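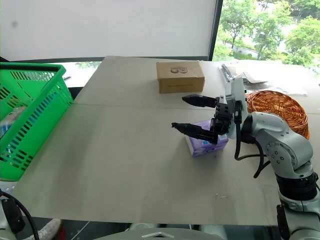 Chapter 8
Storing Natural Gas

Natural gas is produced at a fairly steady rate through the year, but homes and businesses burn far more of it in the cold months. Storage fills the gap. A storage operator splits the gas held underground into two parts, and the split is easy to picture with the tabletop in the opening photograph, where a thin seam separates the far section from the larger near section. The line between the two parts of a gas store is just as fixed in day-to-day work, although the sizes differ from site to site. One part, called cushion gas, stays in the ground to keep the pressure up. The other, called working gas, is put in and taken out as customers need it. When a news report says that storage is low, it nearly always means working gas.

This chapter looks at who stores gas, what it costs, and how the level of storage affects the price paid by buyers. Chapter 7 dealt with pipelines, and you should be comfortable with the terms "firm service" and "interruptible service" before going on.

8.1 Injection and withdrawal

The storage year has 2 seasons. In Canada, injection usually begins in spring and runs until the weather turns. Withdrawal follows. A warm spell in winter can bring a few days of injection, and a cold snap in spring can delay the switch.

Consider Bollus, a gas distributor that rents space in the Flarmont field. In May it buys 300 gigajoules at $2 per gigajoule and has the gas injected. The gas stays in the ground for eight months. Flarmont charges 30 cents per gigajoule for the whole period, covering injection, rent and withdrawal. Leaving interest aside, Bollus comes out ahead if the price at the time of withdrawal is more than $2.30.
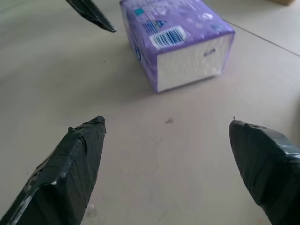
Figure 8.1 Pack of tissues in a purple wrapper on a tabletop.

Bollus may store the gas even when the expected gain is small. It has promised to supply the town of Boateng through the winter, and the pipeline into Boateng cannot carry enough on the coldest days. Gas held close to the customer has a value that the price difference alone does not show. We return to this in Section 8.4 under the heading of convenience yield.

8.2 Types of storage site

Most stored gas in Canada is held in depleted reservoirs, the rock formations left after a gas or oil field has been produced. They are large and cheap to develop, but gas moves through them slowly. Salt caverns are smaller and can be filled and emptied much faster, so traders often prefer them for short-term work.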